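Herbarium Notes: Sedge Sheets from the Ondmont Fens
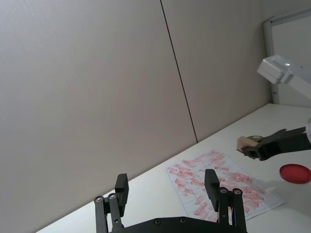
Remounting of the Ondmont sedge collection reached the section Ovales in November. The group holds 100 sheets, of which 21 carried a name that no longer stands. Sedges in this section are told apart by the perigynium, the small sac around each fruit, and above all by the width of its flat margin and the length of its beak. Both measurements need ripe material. The two flat sides of the perigynium should be compared separately, as veins are often plain on one and faint on the other. In side view, the beaks on a spreading spike lean in toward the center much as the two black fingertip pads do on the gripper, while those on a tight spike stand straight. Sheets with only young spikes were left at section level.

Sunee Inthanon redetermined the Wanon Creek material. Most of it keys to the common wet-meadow species. Three sheets have leaf sheaths that are green-veined nearly to the mouth, with a narrow white band, and these have been set aside for Roald Skjelbred to check against the Moroz duplicates. Sheaths tear easily when pressed, so collectors should include at least one stem with the lower leaves intact.

The database now stands at 1,019 sedge records. Habitat notes remain the weakest field. "Wet area" is of little use; please give the soil type, shade, and whether water was standing at the time of collection.

Corrections to locality data go to Kamonchanok Jaidee at the Florwood office. Loans of Ovales sheets will resume when the new labels are attached.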